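Zeten 双臂桌面工作站：开放日上机体验

11月去 Droltuna 的开放日待了一个下午，主要是为了看 Zeten 这套双臂桌面工作站。我们实验室打算明年添一套设备做桌面整理类的研究，之前只看过资料，没摸过实物。以下按我当天的记录整理，价格和参数以现场工程师口头介绍为准，正式报价还没有拿到。

活动安排

开放日分上下午两场，我报的是下午场，一点半签到。前半个小时是公司介绍，讲了他们和 Metitz 在夹爪上的合作，内容和宣传册差不多，可以不听。之后分组进演示间，每组在一个工位前停留四十分钟，讲解加提问，最后留一点时间给愿意试遥操作的人。

带我们组的工程师是 Gangadharan Mudaliar，讲得很细，问到不清楚的地方会直接说要回去查。同组还有 Charmaine Makhubela，她在一家做实验室自动化的公司负责采购，提的问题大多和维护、备件有关，我从中受益不少。

工位和外观

工作站的台面是白色长方形，四周有素色围板，左右两侧各有一条金属导轨。两条机械臂装在靠操作者这一侧，从左右两边向台面中间伸。臂身黑白两色，肘部外壳比较大，棱角明显，腕部是黑色的块状关节，末端是黑色两指夹爪。

单臂标称负载970克。这个数字对文具、小零件、轻的瓶罐够用，想拿装满水的大杯子就不要考虑了。整套主机功耗标称1424瓦，Mudaliar 说这是峰值，平时低得多，但没有给平均值。对我们来说，普通插座能带得动就行。

线缆走外部，这是我不太满意的一点。每条臂上有一根粗的灰紫色线缆，用白色扎带固定在前臂上，其余部分绕成大圈。好处是换线方便，不用拆臂；坏处是线圈占地方，左臂那根在侧面甩出很大一圈，如果台面上放高一点的东西，我会担心挂到。Makhubela 问有没有内走线的版本，答复是目前没有。

演示内容

演示任务是收拾文具：把散放在台面上的小东西放进一个圆形的青绿色笔筒里。笔筒中间一个圆格，外圈用薄隔板分成若干小格。任务看起来简单，对夹爪的要求其实不低，笔是细长的，放进去之前要调整到接近竖直；橡皮那样的小方块又矮又小，夹爪得贴着台面去取。

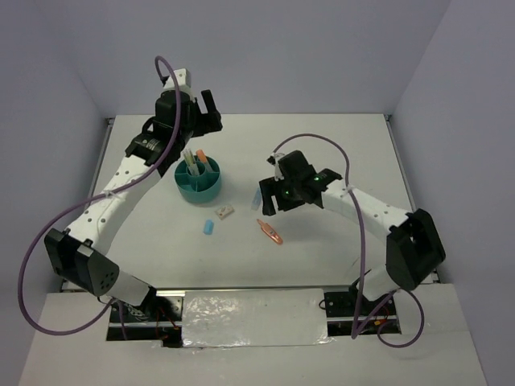

现场表现

我们组一共看了六轮。前四轮是程序自己跑，后两轮是工程师遥操作，用来对比。

自动运行时，拿笔的成功率比我预想的高，六轮里只有一次把笔碰到了隔板上，退回来重新对准后放进去了。小块状的物品差一些，有两次夹起来时转了角度，落点偏到旁边的格子。工程师说他们不把落错格子算作失败，这一点我有保留意见，如果用户关心分类，落错格子就是失败，测试报告里最好分开写。

速度不快。收一件东西从下探到松开，我用手机计时，多数在十秒上下，慢的时候接近二十秒。两条臂可以同时动，但靠近笔筒时会有一条先停下来让路，所以总时间并没有缩短一半。对做研究的人影响不大，想直接用在产线上的要慎重。

噪音方面可以接受。站在一米外正常说话听得清，减速时有一点高频声，同组有人觉得刺耳，我没太在意。

遥操作试用

最后我试了大概五分钟遥操作。手柄比较轻，跟随延迟感觉不明显，夹爪开合的行程和手指动作对应得也直观。难的是判断深度，第一次去夹笔我停得太高，夹了个空，第二次才夹住。没有力反馈，夹紧到什么程度只能靠眼睛看。Mudaliar 说带力反馈的手柄正在测试，型号叫 Sithole，上市时间没有透露。

软件和数据

控制软件的界面只有英文，录制、回放、标注都在同一个窗口里，上手不难。演示用的模型据介绍是用2936条遥操作记录训练的，换一套新文具后还要补采。我问补采多少才够，回答是看物体差别有多大，细长的笔类之间迁移得好，形状差得远的要多采一些。这个回答比较笼统，建议有意购买的人带上自己的物品去现场试。

录制的数据可以导出，格式有公开文档，不绑定他们的云服务。这是我给加分的地方。

维护和售后

夹爪指尖是易损件，标称开合1000小时后检查一次，更换时自己拧螺丝就行。线缆和接头也可以单独买。整机保修一年，返修要寄回厂里，没有上门服务，备用臂需要另外签协议。Makhubela 对返修周期追问了几次，得到的说法是两到三周，她认为偏长，我同意。

总体意见

适合：高校和小团队，做双臂操作、数据采集、模仿学习，对节拍没有要求。

不适合：需要拿较重物品的，或者工位空间紧、没有地方安置外部线缆的。

优点是台面和双臂配套完整，数据导出自由，工程师态度坦率。缺点是外走线、没有力反馈、返修慢。我们暂定申请借用一台试用两周，重点测小块物品的放置精度和线缆在长时间运行下的磨损，有结果后再补到这篇后面。

去参加开放日的话，建议报下午场，人少一些，遥操作基本都能轮到。停车场在楼后，入口不太好找，从北门进比较顺。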